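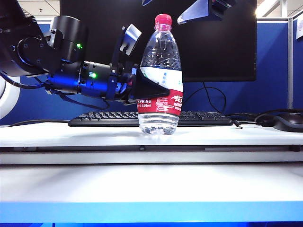

Re: [bench-arms] draft rules for shared desks, item 4

Reading time: 2 min

2018-09-20

Quick reply, between two runs, sorry for the shape of this.

> Item 4 in the Jendon draft says "no liquids inside the reach of the arm."
> We do grasp trials with drinks bottles all day at Ekpo. If we take this
> literally we can't work. Can we get an exception for sealed containers, or
> should item 4 just go? Also unclear whether a keyboard counts as "equipment
> at risk" or as part of the station.

Keep item 4, but reword. Our test object is the same kind of thing, 550 ml spring water bottle, red screw cap, stood up on the white desk with the gripper around it. Keyboard right behind it, mouse next to that, monitor behind those. By the draft as written that's two violations, maybe three depending how you read cables.

What I'd put in:

4a. Sealed containers only. Cap checked by hand before each session, not just when the bottle is new.
4b. Grip force limit set for the object and written on the run sheet. Soft plastic gives long before the arm notices.
4c. Anything electrical that isn't needed for the run comes off the desk or goes behind the reach line. Keyboard and mouse count as at risk. Yes I know, ours too.
4d. Loose cable ends off the surface. The arm's own cable gets checked through the full range of motion, slowly, before anybody goes to normal speed.
4e. Status lights are not a lockout. Hands stay out till the stop is pressed, whatever color the joint is glowing.

On 4e I'll argue if anyone wants it dropped. Went through the Stetinholm logs last week, 1,267 grasp runs, and 11 had a note about someone reaching in to straighten the object while the arm was still enabled. Nobody hurt. Still 11.

Speed: draft says 80 percent max with a person at the desk. Too high for me, I'd want it a lot lower but dont have a number yet. Sema people, what are you using?

Also can we please say "reach line" everywhere, the draft has "work zone" and "envelope" and "reach" and I think they all mean the same thng.

Would like this settled before the November call. Send edits to the list, not to me.

> One more, do we need a spill kit at every station or one per room?

One per room fine. Towels at the desk.

This archive uses cookies to remember your list settings. Accept | Manage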